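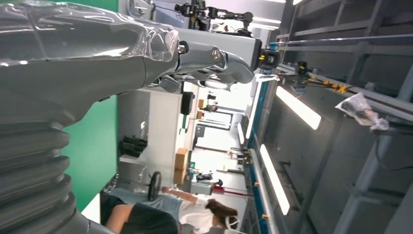 Bench notes: mat, light, cables

18/09/2022

Rasha Geagea asked for the bench details after my last post on storage, and the answer got too long for a comment. These notes cover the green table and the lighting at the Grurkgate room. I have left out shelving because I haven't finished it.

The mat first. The table had a bare top when we took the room, and small items moved every time someone leaned on it. I tried a gray mat in February and replaced it in the summer with a green one. Gray was adequate for large items, but dark screws and black connectors were hard to find on it, and they are a large part of what gets dropped. Green separates well from black, from bare metal and from orange, and those are most of the colors that pass over the table in a normal day. It separates poorly from green circuit boards. I put a sheet of white paper under those and have no better method.

The mat doesn't cover the whole table. I cut it to a depth of 553 mm so that a strip at the back stays bare for items that are waiting their turn. Najwa Nimri thinks the strip is wasted and would run the mat to the edge. She may be right. The strip fills up by the middle of the afternoon regardless of what it's called.

Cutting: steel rule, new blade, several light passes. A single heavy pass pulls the material and leaves a wavy edge. Leave the mat flat overnight before cutting. Mine came rolled, and the first cut was out of square once it relaxed, so the left edge has been trimmed twice.

Cleaning is a damp cloth and nothing else. I tested two cleaners on the offcut and one of them left a pale patch that is still there. I have the offcut pinned inside the cabinet door with the names written next to the marks, if anyone at Grurkgate wants to check before wiping.

Lighting took longer. The bright panels on the gray metal frame are good for work close to them and less good for anything glossy. I measured with the Woltel meter, sensor flat on the mat, and got 1,794 lux at the middle with everything on. That is more than I want for reading labels. Printed text on a flat card is fine at that level. The same text on a curved plastic surface picks up a white band along its length, and the band always seems to sit on the line you need.

I considered diffusers. Quiambao sells a cut-to-size acrylic sheet and I priced it, then didn't order it, as moving the table a short distance and turning it slightly removed most of the glare at no cost. The remaining glare depends on how an item lies. Anything cylindrical goes on its side, label up, long axis running across the table, and you roll it a few degrees toward yourself until the text clears. This sounds trivial written down. It saved me from picking up each item and tilting it under the light, and over a long sorting session that adds up. 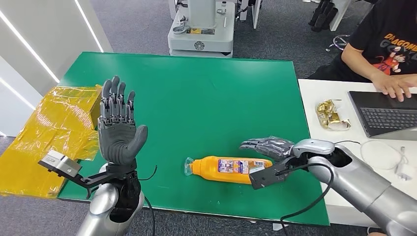 Bottles are the main case. An upright bottle on this mat is easy to knock over and shows you half its label. On its side it shows the whole printed face and has nowhere to fall except off the table. Check the cap before you lay it down. I do this by hand every time, including bottles I believe are empty. Tùng Tạ prefers a shallow tray with a lip, and for round bottles a tray is the better choice, as they roll. Bottles with flatter sides stay put on the mat well enough.

Label position matters too. If the barcode is at one end, I put that end to the right, as I hold the scanner in my right hand. Siham Khasawneh is left-handed and reverses it. We agreed that each of us sets out the table our own way and resets nothing for the next person, which has caused fewer arguments than the written layout did.

Cables. The rule is that a cable can cross the mat only while it is in use. Everything else is coiled and kept off the work surface. I use over-under coils for anything longer than my arm span and a plain loop for the short ones. Hook-and-loop ties, not zip ties. I have eight left from the Iminar pack, which suggests that the others have walked off to other rooms still attached to cables, and I would like them back.

Coils on the carpet are tolerated. I don't like it, but the carpet is at least gray and a black coil is visible on it. The alternative was wall hooks, and Rania Saliba has asked that we don't drill any more holes until the landlord replies about the previous ones.

Cardboard boxes: flatten them or give them a purpose. A box that stays open for more than a week collects tape ends and single gloves, and after that it has to be sorted like everything else. I now write a word on the flap when I put a box down. "Returns" and "keep" cover nearly all cases.

Open items. The mat corners lift a little, and double-sided tape held for a month and then let go. I have a thinner tape to try. I also want a second meter reading with the table in its new position, because the figure above was taken before I turned it. If it differs by enough to matter I will edit the number in place and say so in the comments.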